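Filed under: Small Fixes, Entryway

Keys I Can Find Again

All through January I lost my keys at least once a day. Coat pocket, bathroom shelf, once inside a bag of onions (don't ask). I finally got fed up and spent an afternoon sorting out the whole key situation, and I'm a little embarrassed it took me this long!

First thing I did was dump every key we own on the table and try each one in every lock in the house. Anything that didn't fit went into an envelope marked "mystery," and if I haven't needed it by summer, out it goes. My everyday ring went down to house, car and shed.
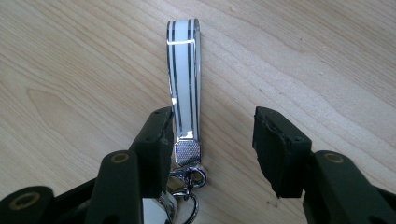 A loop strap has made the biggest difference for me. I used to carry a bare ring and it sank straight to the bottom of my purse, but a wide band sticks up where my hand can grab it, and a pale one shows up nicely against a dark lining. Look for a swivel clasp too, so the keys can turn and don't twist the strap every time you unlock a door.

For cleaning, I wipe the shiny kind of strap with a damp cloth and a drop of dish soap, then dry it right away, and I go over any bumpy metal with an old soft toothbrush (lotion loves to hide in there). Skip the scouring pad. I scratched up my last one that way and it never looked right again.

Then give the thing a home! Mine is a Gimdale hook by the back door, low enough that I can reach it with grocery bags on my arm. I tried a bowl first, but it filled up with receipts and rubber bands inside a week. The spare set lives in the kitchen drawer with a piece of red yarn tied on, and my husband has strict orders to put it back.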